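Nudton Workshop: equipment grant, progress report for the spring quarter

Hello again, and sorry this one is longer than the last. Most of the quarter went on quotes, so there's a lot of money talk and not much glamour.

First the headline. We've spent £4,000 of the equipment pot so far and we're still inside the plan you signed off. The big-ticket item, the second arm for the sorting bench, hasn't been ordered. I had two quotes in by the end of February, one from Torres and one from Zundden, and they look close until you read the small print. Torres include the mounting plate and a year of call-outs. Zundden are cheaper on the arm itself but charge separately for the controller, the cabling and delivery, and by the time I'd added all that up they were £97 dearer (I did the sum three times!). I've asked both to hold their prices until June and Torres have said yes in writing. Still waiting on Zundden.

My preference is Torres, but I'd like your nod before I commit, as it means moving £1,000 from the training line into hardware. We can do that without cancelling anything, because the autumn course came in under budget.

Smaller things we did buy: spare gripper pads, two power supplies, a decent label printer and a stack of bins. The bins were the best value of the lot, and I'd happily have more. Zadelance do the planning software we're trialling and the trial runs to the end of May. I quite like it, the bench team are less keen, mainly because it logs you out over lunch. The licence would be for 13 seats, and I think we could live with fewer, so please don't put that figure in your forecast yet.

One slip to own up to. The electrical survey for the new bench position was meant to be finished in March and it's now booked for May. It doesn't cost us extra but it does mean the arm can't go in before the summer even if we order tomorrow.

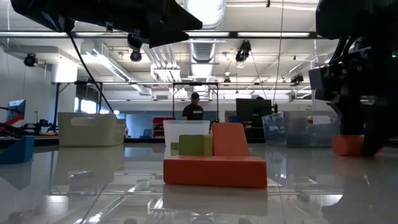

Page last changed: April, 4.15 pm

Foam-like blocks are still our main test pieces, with the orange and green shapes stacked on the table and bins and a basket behind and beside them. They're cheap, they don't mark the tabletop and I've left £60 in for replacements. The shiny top is a nuisance with all the ceiling lights reflecting in it, so I'm pricing a matt cover too, which should come out of consumables.

Next quarter I'll send the final comparison, the survey result and a yes or no on the Zadelance licence. If you could let me know on the £1,000 before the end of May, I can get the order in while the Torres price still stands.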